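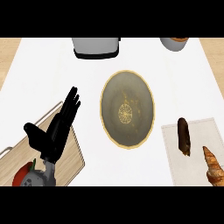
Coffee with the abbot of Clunau

I'd been warned that the abbot didn't like interviews, so I showed up with 10 questions and a backup plan. I needed neither! He had opinions about everything, starting with the election of his successor, and he was off before I'd found my pen.

"People think we campaign," he told me. "We pray, we eat soup, we vote. Then we pray that we voted well." He turns 80 in December, and under the house rules that means he steps down.

I asked what the monks should look for. "A man who listens at breakfast," he said -- and then, more seriously, "someone who'll go down to the valley parishes and stay a while. Setum hasn't had its own priest in years."

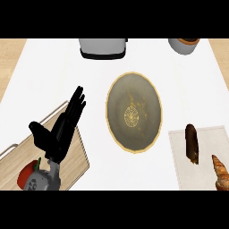 He also wants the next abbot to keep the guesthouse open, even though the roof leaks and almost 100 people are waiting for a room. "They come tired. You can't send tired people a letter."

Does he have a favorite? He laughed at me for that one. "I have one vote, and I'm not giving it to a journalist."

So I asked what he'll do afterward. He's hoping for the library (898 old hymnals, barely cataloged) and a smaller bedroom, "with a door that shuts."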